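Budgeting for a hand-held gripper capture station

Step 1. Fix the task list before you ask for prices

Write down the tasks you intend to record in the first year and sort them by what they need from the bench. Container tasks (open, sort, refill, close) need both hands and a clear top. Tool tasks need clamps and usually a heavier table. A station specified for both costs more than two plain stations, and our first budget at Ronanon went wrong on exactly that point.

Step 2. Price the pair, then the spares

Grippers are quoted singly by most suppliers. Budget them in pairs, plus one spare unit for every two stations. Ask for the jaw pads, mounting plates and cables as separate line items. Sendden will itemize if you request it in writing; Jolier quotes a kit price and breaks it out only after the order is placed. Pads are a consumable and belong in the operating budget, not the capital request.

Tethered units are cheaper and do not need a charging schedule. They do need cable length. Measure from the power source to the far corner of the table, following the floor, and add slack for a full arm's reach on both sides.

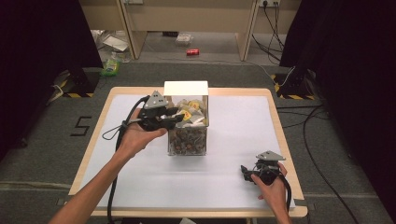

Cable replacement should be carried as its own line. We allow $353 per station per year, which covers leads and connectors but not labour. If your technicians are charged back to the project, add their time separately.

Step 3. Lay out the floor

Draw the station to scale with the table, stands, curtains and cable runs before committing to a room. Number the stations on the plan and on the floor with the same numerals, so that fault reports and purchase orders refer to the same place. Check the outlet positions against the plan. Adding a circuit after move-in was the largest unplanned cost in our second phase.

Step 4. Stock the task objects

Objects are cheap individually and easy to leave out of the request. Clear containers scratch, lids crack at the hinge, and wrapped goods wear out with handling. Order duplicates from the same batch where you can. For a room of 5 stations we hold 32 containers in two sizes.

Step 5. Stage the purchase

Buy one complete station, run it for a month, then release the remainder. Manon Lévesque, who handles our purchasing, writes this into the order as an option at a fixed unit price, valid to the end of October. Subramaniam accepted those terms without a surcharge.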